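**Bruvetti v Daltgate: hearing moved again**

**pellgate** · Feb 11, 2024
The court has pushed the Bruvetti hearing back for the second time. Daltgate's solicitors asked for more time to go through 2,000 pages of upload logs. The site stays offline until then.

**Nayeli Solís**
Bad news for anyone with paid storage. I've got 601 files on there, all my own work, and no way of getting at them.

**oldmodem**
You should have kept a copy. The terms said so.

**Nayeli Solís**
I did, of most of it. The terms also promised 4 weeks' notice before any closure.

**pellgate**
A blocking order overrides the terms. Hrynyshyn went the same way and users got a download window in the end.

**tarn_ed**
Only after Elton paid for the servers. I wouldn't count on that here. Daltgate wants the drives wiped. My own folder is stuck there too.
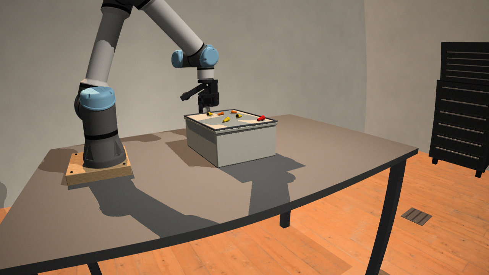 **oldmodem**
They can't wipe drives that are evidence. Read the February order, paragraph 2.

**tarn_ed**
Paragraph 2 covers the logs. It doesn't mention user files.

**pellgate**
I'll post the full order when I've got a clean scan.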